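Levport Public Library to Open Shared Study Rooms at Prestmont Branch

23 March 2020 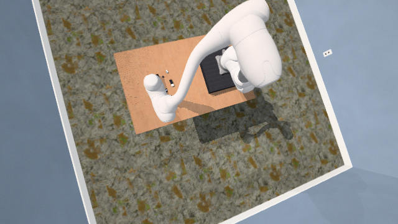

Computer rendering of a wooden table on a patterned stone-and-moss floor with white walls.

The Levport Public Library has approved a plan to convert the former periodicals wing of its Prestmont branch into shared study rooms for students, adult learners and local groups. The wing has been closed to the public since the branch moved most of its newspapers and magazines to digital access. Work on the interior is scheduled to finish in October, subject to the delivery of materials and to any public health orders in effect at that time.

The plan provides for seven study rooms of different sizes and two larger rooms for classes and meetings. The larger rooms will share a folding partition and may be opened into a single space for lectures, readings and community hearings. All rooms will be available free of charge to holders of a Levport library card. Groups from outside the library district may reserve a room for a modest fee, which will be set by the library board before the wing opens.

"Prestmont has asked for quiet space for a long time," said Shona Tautahi, director of the library. "Our reading room serves children, job seekers and people doing family research, often in the same hour. The new wing will let each of them work without getting in the way of the others."

A survey of cardholders carried out last year drew 900 responses. Respondents were asked to rank possible uses for the closed wing, and study space received the most support, followed by a local history room and an expanded area for teenagers. In written comments, many residents said they had difficulty finding a place to work in the evening, when the branch is at its busiest. Of those who replied, 179 said that they would use a bookable room at least once a week.

Design work for the project has been carried out by Maurya, an interior planning firm based in Levport. Anca Filip, who leads the project for the firm, said that the drawings had changed several times in response to comments from staff and residents. The first version placed the two classrooms at the far end of the wing. They have since been moved closer to the main entrance, so that evening classes can continue after the rest of the branch has closed.

"The building has good daylight on the north side, and we wanted the smaller rooms to have it," Ms. Filip said. "The classrooms can do with less. Most of the instructors we spoke to told us they keep the blinds down in any case."

The existing ceiling and lighting will be replaced, and new sound insulation will be added between the rooms. The entrance from the parking area will be rebuilt with a wider door and a gentler ramp. The restrooms, which date from the original construction of the branch, will also be brought up to the current accessibility code. Shelving removed from the wing will be reused at other branches where possible – the remainder will be offered to schools in the district.

Bound newspapers now stored in the wing will be moved to the main library downtown. Khrystyna-Mariia Stelmakh, head of collections, said that the volumes would remain available to researchers on request, but that readers should allow additional time during the move. Requests for items from the Prestmont newspaper collection should be made by telephone or through the library website. Photocopies and scans will be supplied at the usual rates.

The board also accepted a proposal to offer evening classes in the wing once it opens. The first courses are expected to cover English conversation, basic bookkeeping and preparation for the citizenship interview. Brândușa Mihăilă, coordinator of adult learning, is now accepting proposals from qualified instructors. Applicants should submit a course outline, a short statement of teaching experience and the names of two references. Courses will be offered without charge to participants.

Funding for the project comes from the library's capital reserve and from a grant made by the Dirkia Foundation, which supports public reading programs in the region. No increase in the library levy is planned in connection with the work. Aníbal Cáceres, chair of the library board, thanked the foundation for its support and noted that the grant may be used only for construction and furniture. Staffing and operating costs will be met from the regular annual budget.

Residents may review the floor plans on the library website and send written comments to the director's office. Comments on opening hours and the reservation policy are especially welcome, as both are still under review. A further notice will be issued when the reservation system is ready for use. Cardholders whose cards have expired may renew them by telephone or by mail, and do not need to visit a branch to do so.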